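**Waveo two-arm bin picking kit, short review**

We had the Waveo kit on loan through March to see if it could load stamped brackets. It comes with two arms, two grippers and the Lamum software. Setup took three of us one long morning. The printed guide is fine up to the calibration step, then it gets thin.

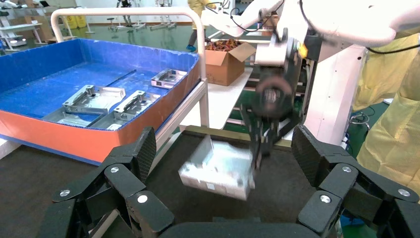

Reach was my main worry before we started. The sales sheet is vague on it, so we put the cart right up close, with the silver brackets in the blue bin and the box of brown and orange wires just beyond. That layout worked and we kept it. The stools and benches at the back stayed where they were. Moving the cart means calibrating again, and that costs nine minutes each time.

The software is plain and easy to learn. Saved positions can't be renamed, and I missed that every day.

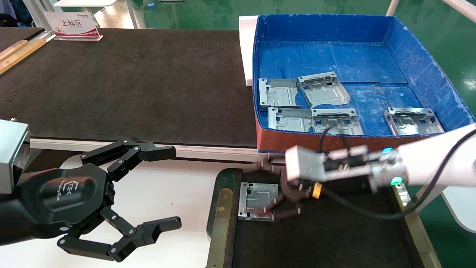 *Metal Parts Handling Team*

The two grippers are not the same. The black one has jointed fingers with flat pads, and the gray one has parallel jaws. I preferred the gray one for thin sheet metal. Spare pads are sold by Troner at $894 for a full set, too much for a wear part.

Support was good. Karabo Engelbrecht answered our calibration question at 5 p.m. with a fix.

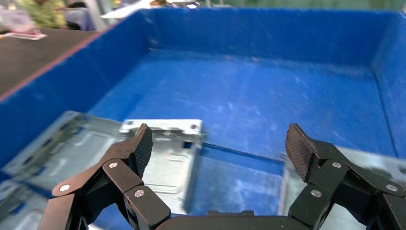 *Fingers open over the parts in the blue bin.*

Parts lying close together are the hard case, and I would test your own before paying. Against the Rampersad kit we tried earlier, Waveo is slower to set up and simpler to run. I'd take it again for brackets.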